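3.2 Small plastic cups as seed-starting containers

The containers compared in this section are small orange plastic cups with a rolled rim, of the sort sold for parties and reused by many home growers. Growers in the Kaltari survey raised 1,435 seedlings in such cups, and 1,273 of them were planted out. The survey did not record the brand of cup, so we describe the type by its shape: round, open at the top, with a thick lip that makes it easy to pick up. Figure 3 gives three views.
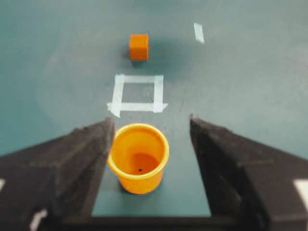 Zawadi Rotich and Mwajuma Rotich
Muriithi Garden Studies, Stistirholm

Drainage was the point on which growers differed most. A cup may have a single small hole near the center of its base, as in the first view of Figure 3, and several growers said that one hole clogged once the potting mix had settled. Others were content with it and simply watered less. The second view looks down into a cup where two small dark holes can be seen close together on the flat base. Growers who preferred two holes gave clogging as their main reason – if one filled with mix, the other still drained.
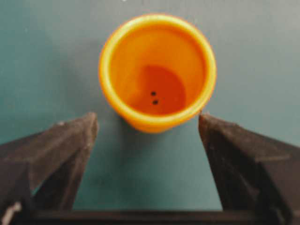
3.3 Handling and placement

Growers moved their cups often, mostly to follow the light. An empty cup weighs very little, and those kept on open balconies were sometimes knocked over before they were filled. Most growers in the Prestska group set the cups out on a table first and filled them there. The third view of Figure 3 has a small orange cup on a teal-green tabletop, its rim and hollow interior visible.

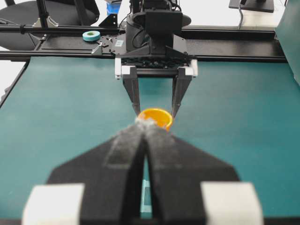

Page last changed: December

Figure 3. Small orange plastic cups, three views.

We did not test whether the number of holes affected growth. Tray space was limited, and the growers chose their own cups.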